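Re: [cell-upkeep] Left gripper loses its zero after cable change

Two arms, white gripper housings, the cables still outside the arms:

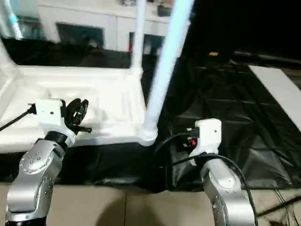 Silvana Rocha wrote:

> Please check the cable before you touch any parameter. We had the
> same fault on our pair at Promham and I lost a full shift with the
> offsets, because I believed the number on the display. If the cable
> pulls on the housing when the wrist turns, the connector moves a
> little in its seat and the controller reads a short break. After
> the break it takes the present finger position as zero. You can
> home it as often as you like, it will come back.
>
> Two questions. Did you change the length when you changed the
> cable? And do you home with the fingers closed or open? The Nilau
> manual says closed, but the older controller wants open, and the
> manual does not mention this.
>
> Silvana

Dear Silvana, dear all,

Thank you for the quick answer. I try to reply to everything in order, and I add what I did in the cell, so that the next person who searches the archive can find it.

First the length. Yes, I changed it, and I did not think it was important. The old cable on the left arm was made by Fontes and it was longer than the one I put in. The new one goes out of the side of the housing and down, without a loop. The right arm still has the old cable, with a loop to the left, and the right gripper has never lost its zero. When I read your message I was a little ashamed, since I had the correct answer on the other arm all the time.

I made the test you describe. I put the arms in hold, opened the service page of the controller and turned the left wrist by hand in small steps. In the first part of the turn nothing happened. Close to the end of the range the cable became tight and the link counter went up by one. I turned back and again to the end, and it went up by one more. In seven tries it missed only once. The log from the night before had 686 breaks for the left gripper and none for the right, so I think there is not much doubt.

For the homing: ours has the older controller, so open. My colleague at Nernby, who set up the cell before me, wrote "home closed" on the inside of the cabinet door. I have followed this sentence for months. It works when the fingers are new. Later, when the pads are worn, the closed position is not the same any more and the zero walks a little each time. I have now put a new label over it.

What I have done until now:

I took off the short cable and ordered one of the old length. While I wait for it, I use the spare from the store, which is also long enough. I let it leave the housing in the same direction as on the right arm, with a loop big enough that it stays slack at both ends of the wrist range. I fixed it with two soft ties on the arm, below the wrist, and not on the wrist ring itself. On the ring the tie turns with the gripper and the loop closes, I tried it.

Then I switched the controller off and left it off for 20 seconds. If you only press reset, it keeps the wrong zero in memory. After that I opened the fingers fully, made the homing and wrote down the value. I repeated the homing and compared. The two values were the same, which I had not seen on this arm since the cable change.

After this I ran the empty programme, only movement and no parts, and I watched the counter on the service page. It stayed at zero for the complete run. Tomorrow I will let it run with the foam trays, because there the wrist must go further over when it picks from the deep places, and that is the position where the cable was tight.

One thing I still do not understand. Between the breaks the gripper showed no alarm at all. The arm stopped only when the finger position was so wrong that it could not close on the part. I would expect a warning after the first break, or at least after the tenth. On our controller there is a parameter for "link loss tolerance" and it is set to the highest value. I do not know who set it like this or if it comes so from the factory. Can somebody with the same Nilau controller look at this value and tell me what they have? I do not want to lower it before I know what it does to the right arm, because both grippers share the same setting.

Second small question, for those who have the cables outside as we do. How do you bring them down to the floor? With us they lie beside the foot of the right arm in a heap, and when I pull one the others come too. I looked at a plastic chain, but it seems too stiff for such thin cables. In the Promham cell I remember a textile sleeve with a closing along the side. Silvana, is it still in use, and did it get hard with time? If it is good I would order it in January together with the finger pads.

For the pads, I measured the left ones when the gripper was open on the bench. They are worn more at the tip than at the root. I believe this also comes from the wrong zero, because the fingers closed too far and pressed with the tip first. I will change both pairs at the same time, so that I can compare the wear again later.

If the run with the trays is clean I will write only one line here. If the counter moves again, I will send the log as text, please tell me if you need the complete file or only the part of the left gripper.

With kind regards, and thank you again to Silvana for the hint with the cable

--
To leave the list, send an empty message with the subject "unsubscribe" to the list address.
Please cut quoted text to what is needed for your answer.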